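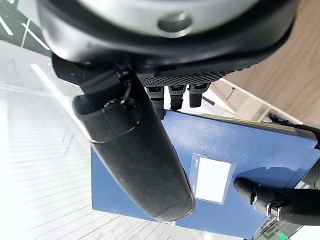

Label sleeve

A label sleeve (also card pocket or, in some older shop lists, ticket pocket) is a small clear plastic pocket fixed to a board, box, folder or shelf edge, into which a slip of card can be pushed and later taken out again. It does much the same job as a sticky label, but the card can be changed as often as its owner likes without leaving any gum or torn paper behind, and a good many sleeves go on serving long after the first few cards have been thrown away.

Use

Most sleeves are left open along one side, and the card is usually cut a little smaller than the pocket so that it slides in without buckling. White card is the usual choice, as it shows up well against a dark backing and takes pencil, ink or felt pen equally happily. It is quite common to put in a blank card first and write on it once the contents have been decided. In the stockroom at Samthorpe, where sleeves were taken up in August, 455 were fitted, and the old custom of writing straight on to the boards was gradually given up.

Flat and curved surfaces

A sleeve sits best on something flat. On a curved surface the corners tend to lift, and a stiff card will slowly work its way out, so drums, tubes and tins are more often given a tie-on tag or a strip of flexible tape. The Covow pattern, a narrow pocket 37 mm deep, was made with rounder things in mind and is still found in a few workshops. 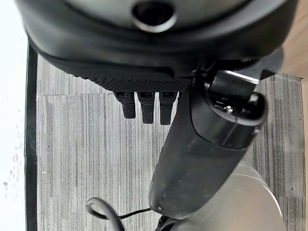 Large silver-grey cylindrical object, lower right, partly hidden.

Care

Sleeves are wiped with a soft damp cloth, with the card taken out beforehand. Older plastic can yellow or turn cloudy, particularly near a sunny window.

See also: Index card; Luggage tag; Shelf marker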